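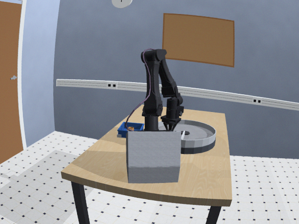 1. Background

Group report for the intro statistics project, Niretmont campus. Topic – do students sleep less when they drink coffee late in the day? We picked it becuase everyone in the group drinks too much of it and the library cafe is open until 9 pm.

Main question: is there a difference in hours slept between people who have caffeine after 4 pm and people who don't. Second question was about energy drinks but too few people answered that part so it is dropped.

2. Method

Online survey, open for 12 days in October. Link went to the Plostcombe dorm mailing list, 900 addresses. We got 100 usable responses. Low, but enough for the test we wanted. Respondents wrote down bedtime, wake time, and what they drank and when, for the night before only.

Removed before analysis: blank forms, duplicates, one person who said they slept 31 hours.

Decaf counted as no caffeine. Tea counted as caffeine unless herbal. Soda was a problem, see section 4.

3. Results

The late caffeine group slept less on average. Difference came out significant at the 5 percent level with a two-sample t-test. Histograms for both groups are in the appendix, same bin width on both this time. The late group is more spread out, with a long tail on the short side.

Bedtimes explain most of it. Wake times were nearly the same in both groups, probably class schedules.

4. Problems

– Self reported sleep. People round to the half hour.
– One night only, and it was close to midterms.
– Phillips Hall residents answered more than anyone else, so the sample leans toward first years.
– Soda question didnt ask which soda. We put all of it under caffeine, which is wrong for some.
– Can't say coffee causes the short sleep. People who are staying up anyway might just buy coffee.

5. What we would change

Ask for a full week instead of one night. Ask about deadlines the next day. Send a reminder, we never did.

Draft was written in Zokau and the tables lost there borders on export, sorry about table 2.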